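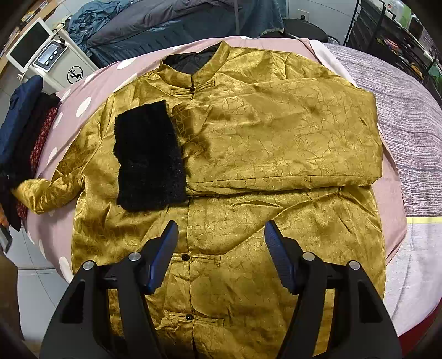

How a University Decides Who Gets a Place

Saturday, September 12, 2020
By the Mallthorpe Schools Desk

A university is a place where people can go on studying after they leave school. Most universities have more people asking to come than they have room for. Choosing between them is called admissions.

What is an application?

An application is a set of forms. It lists the exams a person has taken, the marks they got and the subject they want to study. It usually includes a short piece of writing by the person applying, and a letter from a teacher called a reference.

Who reads it?

The people who read applications work in the admissions office. At Namier College, two readers look at each form. They do not sit together. Each gives the form a mark out of 100 and writes down how they reached it. If the two marks are far apart, a third reader looks at the form as well.

A worked case

Last year Namier College received 1591 applications. Of these, 1042 met the entry rules, which means the person had the right exams or was expected to pass them. The other 549 did not go any further.

One course, Mapping and Land Study, had 60 places. The college made more than 60 offers for it. An offer is a letter saying that a place is being held. Some people who get an offer choose to go somewhere else, so a college that made exactly 60 offers would end up with empty seats.

What is a conditional offer?

A conditional offer has a rule attached. It might say that the place is yours if you get a certain grade in maths. An unconditional offer has no such rule, often because the exams are already finished.

What is an interest?

In admissions, "interest" has a special meaning. A reader has an interest if the result could matter to them in some private way. If a reader's niece applies, the reader has an interest. The reader must write this in a book called a register and pass the form to somebody else. This is called declaring an interest. It must be done before the form is read.

Can a decision be checked?

Yes. A person who is turned down may ask for a review. The review looks at whether the rules were followed. It does not mark the form again. If a page was lost or a mark was added up wrongly, the form goes back to new readers.

Words to know

Applicant: a person who asks for a place.
Reference: a letter about an applicant, written by a teacher.
Register: a book or list where interests are written down.
Waiting list: a list of people who may be given a place if one becomes free.

Last updated: September 2020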